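Berkunik build log, Larthorpe shared workshop
January 18, 2026

Best session yet! The new finger tendons went in first thing, and once I'd backed the tension off by 10 per cent the hand closed smoothly all the way down. No more chatter in the little finger. I'd been blaming the driver board for that, and it was a badly crimped ferrule the whole time.

Emese Szekeres rewrote the grip routine over the holidays, so the fingers now stop one by one as each meets resistance. It's lovely to watch. The wrist speed limit is still in the Wouters config file under the old name – please leave it there until I've changed the start-up script.

Settings for today: grip current limit 400 mA, hold time 13 seconds, wrist at 20 per cent of full speed. 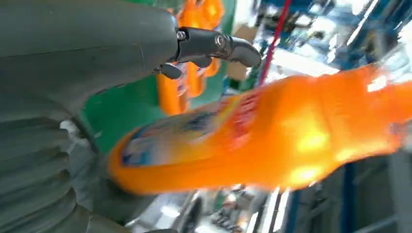
1 min read

Orange bottle in the hand, fingers curled round the bottom end, three more standing behind. I like how the ribbed segments follow the curve. At this angle the label is just a smear, so label reading will need slower moves or a shorter exposure.

Still to do: print a softer fingertip in Plamine (the open spool, not the sealed one), tidy the red cable, and ask Emese if the thumb can start closing a touch earlier. Want to have it lifting from a crate by March.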